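News > Ventura Football > Newsletter

2020-03-27
By Noemí Cisneros

What happens with the loan of our goalkeeper?

Many of you have written to me in the last two weeks with the same question, so I will try to answer it in one place. The league is stopped, the training ground is locked, and our first goalkeeper belongs to another club. His loan from Cunis ends on the last day of June. If the matches come back after that date, can he still play for Ventura?

The short answer is that we do not know yet. The longer answer is below, and I have tried to write only what I heard directly from the people who have to decide.

How the loan was made

He came to us last summer, when our previous goalkeeper stopped playing and we had only a boy from the youth team for the position. Cunis had three goalkeepers and wanted this one to play every week. We paid no fee for him. We pay half of his wages and the rent of his flat, and Cunis pays the other half. There is no option to buy. Our sports director asked for one at the time and the reply was a very quick no.

In the contract there is a sentence that says the loan finishes "at the end of the season and not later than 30 June". When it was signed, both things were the same thing. Now the season may finish much later, and the second part of the sentence is the one which the lawyers read first.

He has played every league match since he arrived except one, the away match in Adach, when he had a bad stomach and could not leave the hotel. We lost that one 3-0. I don't want to blame the young keeper, who was in front of a very strong team on his first day, but I think everybody who travelled there understood how much we depend on the older one.

What Cunis says

I spoke by telephone with the secretary of Cunis. He was very friendly and he did not promise anything. Their position is that it is too early to talk, and that they will wait for the federation to say if the contracts can be made longer for this season. If the federation says yes, they will "look at it with good will". These were his words and I wrote them down.

The problem is that Cunis also need a goalkeeper. Their first one had an operation on his knee in the winter, and the second one has a contract that also finishes in June. It is possible that they open the next season with our man between the posts, and in that case they would want him at home to prepare. I would want the same if I was in their place.

There is also the question of who pays. With the ground closed we have no ticket money and no bar money. Cunis are in the same situation. If the loan goes on for one or two months more, somebody must find his wages for that time, and our sports director told me that he cannot put any number on a paper before he knows if the matches will be with public or without.

And Adach?

You have perhaps read that Adach want to buy him. This story was in two newspapers and after that it was everywhere, with a price that became bigger each time somebody repeated it. I asked Adach and they answered with one line, that they do not comment on players of other clubs. I asked the player and he laughed. He said he had read it also, and that his mother had called him to ask when he was moving.

I would not say the story is false. Adach were watching him in February, this I know, because their scout was sitting two seats from me and he was writing all the time when the ball was at our end. But to watch a player and to buy a player are different things, and at this moment I do not believe any club in our division is buying somebody.

How he is training

The players received a plan from the fitness coach for each day of the week, with one day of rest. For those who play in the field it is not too difficult to follow it in a flat. They run on the spot, they do the stairs, they do the exercises with the elastic bands. For a goalkeeper it is harder, as he needs space to fall and somebody to shoot at him.

Ours lives on the second floor and he has a corridor which is 7 metres long. He throws a tennis ball against the wall at the end and catches it with one hand, first the left and then the right. The goalkeeping coach asked him for 120 catches in the morning and the same in the evening. He told me that the neighbour came up on the first day to ask what was the noise, and now they have agreed on the hours. In the afternoon he watches videos of our old matches, mostly the corners, and he sends messages to the defenders about them. The defenders are, I hear, not always happy to receive these.

He is well in health, and so is his family. He wants me to say thank you for the letters that came from the children of the Saturday school. He has answered some of them already and he will answer the rest. 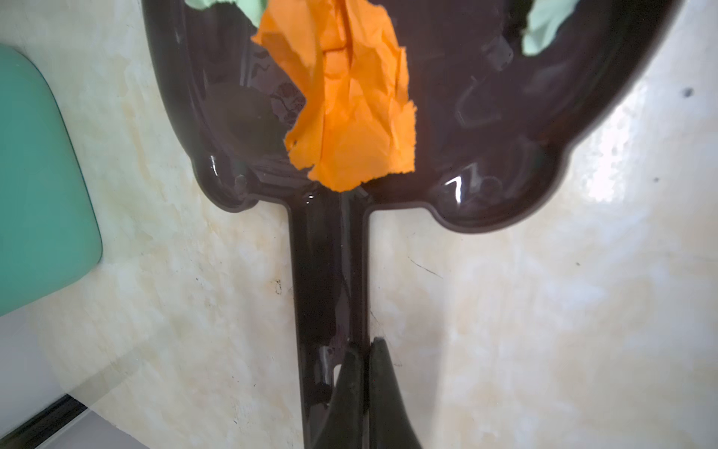 What he would like himself

I asked him this question directly, and he asked for a minute to think. Then he said he would like to finish what he started here. We were fourth in the table when everything stopped, two points from the places for promotion, and he thinks that the group is better now than in autumn. "If they tell me to go back in July, I go back, it is my club and they pay me. But I would be watching my telephone during every match of Ventura."

He did not want to speak about the next season. I tried two times.

What can be decided and when

There are three things we are waiting for, and they depend on each other.

The federation must say until what date this season can go. They had a meeting by video this week and the only result, as far as I could learn, was the date for another meeting. No match will be played before the end of April, this is already sure, and I think most people at the clubs expect it to be later.

After this, there must be a rule for the players whose contracts finish before the season. It is not only a matter of loans. In our squad there are 14 players with a contract until June, so the goalkeeper is only one part of the question for us. Some of them have already told the club that they will stay for the extra weeks if it is allowed. With others the conversation has not started.

And at the end, Ventura and Cunis must sign a new paper for him. Our sports director believes that this part can be done in one day if the other two are clear. He has a good relation with Cunis since many years, and we have also played a friendly match there each summer, which both clubs want to keep.

If the answer is no

Then the boy from the youth team will play. He turned eighteen in January and he is training with the same plan as the others. The goalkeeping coach speaks with him by video each evening, and he is pleased with his feet and says that he must be louder in the area. I ask those of you who remember only the afternoon in Adach to be patient with him. He has also a very good cup match behind him, on the small pitch at Stumum, when he saved a penalty in the second half with nearly 700 people behind the goal shouting at him. That was a more difficult place to stand than it sounds, and we won the match.

It would not be allowed to sign a new goalkeeper for the rest of this season, at least with the rules that we have today. Somebody asked me if a former player could come back for a few weeks. I passed the question to the office and the answer is the same, he would have to be registered and the date for that is closed.

Some practical points

Season tickets stay valid for the home matches that are still to be played. Please do not send them back to the office, where there is no one to receive them at the moment. If the matches are played without public, the club will write to each holder.

The goalkeeper shirts which were ordered before the middle of March are at the supplier and they will be sent when the warehouse opens again. For those who asked if they should change the name on the back – I would leave it as it is.

Questions for the next newsletter can be sent to me by e-mail until Wednesday evening. I have a long telephone call planned with the women's team for that number, and I will write again about the loan when there is a decision from the federation.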